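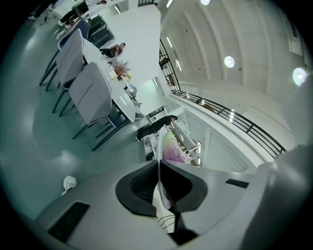
Forum: Room Acoustics > Living Spaces
Thread: Flutter echo in an open dining area, hard floor, stairs on one side

stairwell_q
Started this in the speaker subforum and was told to move it here. The room is open plan, hard glossy floor, painted walls, staircase opening off it. Conversation at the table becomes tiring once more than a few people are talking. A hand clap gives a short metallic buzz that I take to be flutter between the two long walls.

I am not building a listening room. The goal is speech that can be followed at dinner. Budget is limited and I would prefer to keep the walls mostly white. I have been quoted for six Minetar fabric panels at $90 each. Is that money well spent, or should the floor come first?

dbw_medina
Floor first. A rug with a dense felt pad under the table puts absorption right where the noise is made. Chair legs on a bare floor are half the problem in most dining rooms, and no wall panel stops a scrape at the source.

hatchmark
Disagree with the order. A rug absorbs well at high frequencies and very little lower down. You end up with a room that sounds dull and still rumbles. Voices carry a lot of energy in the range where a thin rug does close to nothing.

Flutter also needs two parallel hard surfaces. If it runs wall to wall, the rug isn't in the path. Treat one of the walls and it goes.

dbw_medina
The felt pad changes those numbers. I said a rug with a pad. And I would still want to know how loud the chairs are before anybody spends money on panels.

stairwell_q
The chairs are upholstered and have felt feet. Scrape is minor. What bothers me is the buildup of voices. The table top is large and hard, so I assume some of it comes back up off that as well.
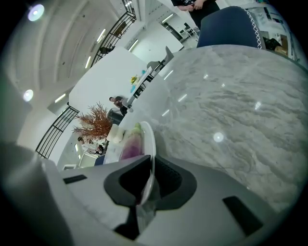 I put a folded blanket on the table on Friday as a test and could not hear any change in the clap. With the same blanket hung on one long wall the buzz was shorter but still there.

noreen_dogar
The blanket test is useful. It says the wall path dominates, which agrees with hatchmark. A blanket flat against a wall is a poor absorber, so if it made an audible difference, a 2 inch panel with an air gap behind it will do noticeably better.

I would not buy all six yet. Ask whether Minetar will sell you two, and mount them at seated ear height, offset so that neither faces bare wall directly opposite a second bare patch. High on the wall looks tidier and is the wrong place for people sitting down.

On measurement: the Hivine phone app is fine for before and after comparison if the phone stays in one position. I would not trust its absolute values.

hatchmark
Agree with most of that. I would skip the app and record the clap.

pelmet_joe
Nobody has mentioned the stairs. An opening that size works as an absorber for the dining area, and then the upper landing feeds sound back late. We hung a heavy Hatow curtain across ours in April and the difference downstairs was small, but the bedrooms became usable during dinner.

dbw_medina
That is isolation, a separate question from reverberation. Closing the opening can make the dining side livelier.

pelmet_joe
It can. It didn't in our case. Ceiling height probably matters.

stairwell_q
Thanks. Leaving the stairs alone for now. Is there an agreed order of work?

noreen_dogar
My version, which dbw will dislike:

1. Record claps from the seats and from the foot of the stairs, with the room furnished as it normally is. Keep the files.

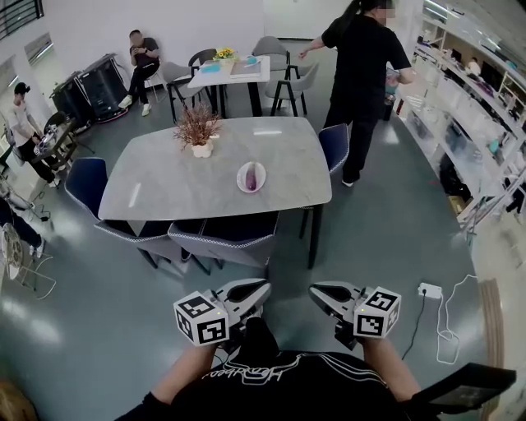 2. Hang the first panels on one long wall at seated ear height, with a gap behind them. Record again from the same positions.

3. If the buzz is gone but the room is still loud, add the rug and pad. Cover the area the chairs move over when pulled out.

4. Buy the remaining panels only if step 3 falls short.

Filling the wall to 80 percent coverage is a common mistake and an expensive one.

dbw_medina
I would swap 2 and 3, but I can live with it. Post the recordings either way.

stairwell_q
Two panels ordered. The supplier wanted a fee for splitting the set and dropped it when I asked. Will post files once they are up.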